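Turari Open-Weave Basket, Rectangular

Colors: Dark Brown, Golden Tan
Sold singly. Lids and liners not offered.
Item page written by Marjorie Wainwright for the Titent storage catalog
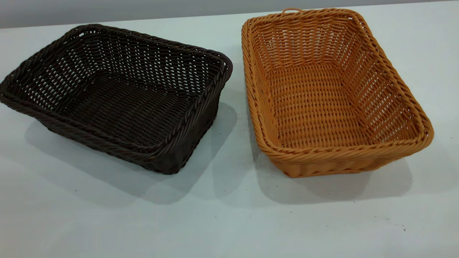
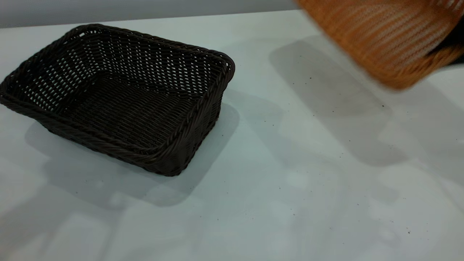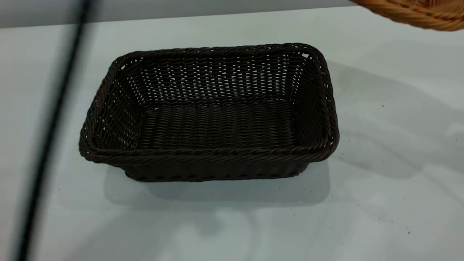 The dark brown basket is in all three pictures.

PORTLAND, Maine — 3rd October

I have written up baskets for this catalog for a long time, and I start from the position that most of them are overpriced and oversold. The supplier's sheet for the Turari calls it "a storage solution for the whole home." It is a basket. It holds things that would otherwise be on a shelf by themselves, and it makes the shelf look calmer from across the room. If you want that, read on. If you want your closet to sort itself, save your money.

What it is

A shallow rectangular basket with rounded corners, sides that flare out a little toward the top, and a thick twisted rim that goes all the way around. The strand is synthetic. It is made to look like rattan and from a few steps away it does a fair job. Up close the dark brown has a slight shine that real rattan doesn't have, most of all on the rim. Some people mind this. I minded it for a day or two.

The walls are an open weave with small gaps that let light through. The floor is woven tighter. This matters more than you would think from the sheet, which doesn't mention it at all, and I will come back to it under "What falls through."

There is no lid. There is only a small hanging loop on the rim, so you pick it up by the rim.

The two colors

Dark Brown is very dark. On a pale table in good light you can tell it is a brown. On a low shelf in a hallway it will read as black, and customers have sent it back for that. If you are matching walnut furniture, this won't match. It goes well enough with black metal shelving and with white.

Golden Tan is the warmer of the two and it moves around a lot depending on the bulb. Under a yellowish lamp it heads toward orange. By a north window it is closer to straw. Tuulikki Seppälä, who handles our returns, asks me every January to put this in bold, and I can't, so please read it twice: the tan looks more orange in some rooms than in others. Look at your own bulbs before you order a dozen.

Mixing the two colors on one shelf works better than I expected. I had a checkerboard in mind and thought it would look like a hotel breakfast. We tried one dark and one tan on each shelf in the sample room and left them there.

What falls through

The supplier says "suitable for small items." Which small items? I put the following in the dark brown one and carried it up and down the back stairs.

Rolled hand towels: fine.
Mail and takeout menus: fine, though envelopes slide flat and you can't see what is at the bottom.
Spice jars: fine standing up. They tip if the basket is half full.
Tea bags in paper sleeves: fine.
Loose pens: a thin one poked its tip out through the wall and stayed there until I pulled it back.
Crayons: no trouble.
Knitting: don't. The yarn caught twice on the side weave, and it took patience to get it loose.
Rice, lentils, birdseed, anything that pours: obviously not.
Hairpins: they work their way into the walls and you will be finding them for weeks.

The floor held up better than the sides in all of this. Crumbs are another matter. If you use it for bread, put a cloth in it. A folded dish towel is enough and you don't need to buy a special one, whatever the supplier's "shop the set" leaflet tells you.

Weight and sag

The sheet claims a load of 40 pounds. I don't believe it and I have asked for that figure to be left out of the box above. Raed Mansour in our warehouse loaded one with cans and lifted it by the two short sides. The basket did not break. It did bow in the middle, and the rim twisted in his hands enough that he set it down again. On a shelf, where the floor is supported, you can fill it with cans and forget about it. For carrying, keep it to towels, paper, toys, socks and that sort of thing.

The rim is the best part of the basket. It is thick enough to be easy on the fingers, and it keeps the top edge from going wavy, which was my complaint about the Guerra basket we carried before this one. The Guerra was cheaper. It also looked tired by spring.

Fit

Measure your shelf at the front opening and leave room above for your hand. Because the sides flare, the basket is wider at the top than at the base, and it is the top that has to fit. People measure the base, or they measure the shelf at the back, and then they write to Tuulikki.

Two side by side will touch at the rims before they touch anywhere else. If your shelf is tight, the rims rub each time you slide one out. Leave a finger's width between them and this stops.

Empty baskets nest, after a fashion. They go in partway and then the rim of the upper one sits proud. Don't push. I had to have help separating a pair that had been leaned on.

Cleaning

Dust gets in the weave. There is no version of an open-weave basket where this doesn't happen, and the dark brown shows pale dust sooner than the tan does. A soft paintbrush gets into the corners. The vacuum with the brush head is quicker and does nearly as well.

For spills, wipe with a damp cloth and a drop of dish soap, then go over it again with plain water. Turn it upside down to dry. The supplier says dishwasher safe on the top rack. Mine would not fit on the top rack, so I have no view.

Keep it away from radiators and stove tops. The strand is plastic and will do what plastic does.

Outdoors

The sheet says "indoor/outdoor." I left a tan one on a covered porch over a summer and it came in looking the same, apart from a spider. An uncovered deck in full sun is a longer test and I haven't done it. I would not leave it out in wind. It is light and it has no lid, and I once followed a basket of napkins across a yard.

Where it earns its place

On an open shelf at eye level or lower. Shallow baskets up high are a nuisance: you can't see over the rim, so you take the whole thing down to find out what's in it.

On a kitchen counter, for the things that collect there anyway. One basket, not three. When it is full, go through it.

In a linen closet, for washcloths and pillowcases. Bath towels are too big unless you fold them small, and then they spring up.

By the front door for gloves and hats. Wet gloves are all right because of the open sides, though I'd put something under the basket if the shelf marks easily.

On an entry table as a key tray it is too large. The Lita dish does that job, costs less and is on the next page.

What customers wrote

I pick these and I try to pick fairly. We sold 1,328 of the dark brown last year and 2,863 of the tan, and most people wrote nothing, which I take as contentment.

"Nice basket, sturdier than it looks. Color is darker than I wanted. Kept it." — Iida Nieminen

"I bought four for the pantry. Three were the same and one had a gap in the rim where the weave had pulled apart a little. They replaced it without fuss. I would have used it as it was but my husband noticed." — name withheld by request

"It's fine. I don't know what I was hoping for." — Haruto Takeda

The second one deserves an answer. These are woven, and there will be small irregularities: a strand that sits a bit high, a small gap near a corner, a weave that is neater on one wall than on the other. We treat these as normal. A strand that has come loose or has a sharp end is a fault, and we replace those. Run your hand around the rim when it arrives. If something scratches you, send it back and we pay the postage.

Smell

Slight, out of the wrapping. It was gone from the sample room by the end of the week. If you are sensitive to that kind of thing, open it in the garage first.

Buying more than one

Buy one. Live with it for a while. Then buy the others if you still want them. The color has been steady from batch to batch as far as I can tell, with the tan wandering slightly, so if you need a full wall of tan it is better to order them together. Orders of 200 or more go through the trade desk and take longer to arrive than the trade desk will tell you.

Returns are accepted unused, with the tag on. Please don't return it full. Tuulikki has a drawer of things that came back inside baskets, and she would like people to claim them.

See also: Lita dish, shelf risers, cotton drawer bags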